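Lerkex Workstation Refurbishment Guide
Section 6: Opening the Chassis and Reconnecting Drive Cables

6.1 Scope

This section covers opening the chassis, inspecting the motherboard area, and replacing SATA data cables. It applies to all desktop units received for refurbishment under the Nudthorpe intake list. Power supply replacement is in Section 8. Memory upgrades are in Section 7.

Revised in January by Saron Wubshet. Replaces the earlier sheet titled "Bosdale Cable Notes."

6.2 Tools and supplies

Phillips screwdriver, size 2
Grounding strap with clip
Plastic spudger
Non-conductive tray for screws
Replacement SATA data cables, straight and right-angle
Reusable cable ties
Form U-4 (Uzor work record)

6.3 Before opening the unit

1. Shut down the operating system. Sleep mode is not sufficient.
2. Set the power supply switch to O and remove the power cord.
3. Press and hold the front power button for 10 seconds.
4. Disconnect all external cables.
5. Place the unit on its side on the bench mat, with the removable panel facing up.
6. Attach the grounding strap to your wrist and clip it to bare metal on the chassis. Painted surfaces do not give a reliable ground.

CAUTION: Do not open the power supply enclosure. It contains no parts that can be serviced at the bench and can hold a charge after the cord is removed.

6.4 Removing the side panel

1. Remove the screws at the rear edge of the panel and place them in the tray.
2. Slide the panel toward the rear until it stops.
3. Lift the panel straight up and store it flat, away from the work area.
4. If the panel sticks, check for a lock tab at the rear. Do not pry at the front edge.

Note: Some units have a handle attached to the chassis. Lift by the handle only when the side panel is closed and locked.

6.5 Inspecting the motherboard area

1. Remove dust with short bursts of compressed air. Hold the can upright and hold fan blades still.
2. Check the capacitors for swollen tops or residue. Tag the unit and stop work if either is found.
3. Check that each memory module is fully seated and that the end latches are closed.
4. Check that heatsinks are firm and that their fins are clear.
5. Trace each SATA cable from the board to the drive bay. Record the port number printed on the board before unplugging anything.

Cables often cross over the board and hide the port labels. Move them aside with the spudger. Do not pull on a cable to see where it goes.
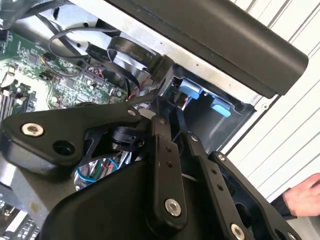
Can a SATA data cable be reused if its outer jacket is creased?

A cable with a light crease can be reused after it passes the link test in 6.8. Discard any cable with a sharp fold, a split jacket, or a connector that moves on the drive without resistance.

6.6 Removing a SATA data cable

1. Hold the connector by its sides.
2. If the connector has a metal latch, press the latch down fully before pulling.
3. Pull straight out, in line with the port. Side force can break the plastic tongue inside the port.
4. Repeat at the drive end.
5. Mark rejected cables with tape and put them in the scrap bin. Do not return them to the parts drawer.

CAUTION: The drive power connector is wider than the data connector and has the same L-shaped key. Do not force either one into the wrong socket.

6.7 Installing a SATA data cable

1. Select a cable long enough to reach the drive without tension. Maximum length for internal use is 1 meter.
2. Match the L-shaped key in the connector to the port.
3. Push until the connector is flush. Latching types click into place.
4. Route the cable away from fan blades and heatsink fins.
5. Keep bends wide. Do not fold the cable flat against the chassis.
6. Gather extra length with one reusable tie, left loose enough to slide by hand.

Note: Connect the boot drive to the lowest-numbered port unless the work record states otherwise.

6.8 Link test

1. Check that no tools or screws remain inside the chassis.
2. Remove the grounding strap, refit the side panel, and reconnect power, display, and keyboard.
3. Start the unit and enter the firmware setup screen.
4. Confirm that each drive is listed on the port recorded in 6.5.
5. Start the bench read test. Set the block count to 3000 for hard drives or 2000 for solid-state drives.
6. Record the interface CRC error count before and after the test. Any increase is a fail. Replace the cable and repeat from step 1.
7. Stop the test if the unit reports a processor temperature above 80 °C. Return to 6.5, step 4.

6.9 Closing out

1. Shut down the unit and remove the power cord.
2. Tighten the side panel screws by hand. Do not use a powered driver.
3. Enter the port numbers, cable type, and test result on Form U-4.
4. Attach the form to the unit and move it to the Section 9 shelf for cleaning and labeling.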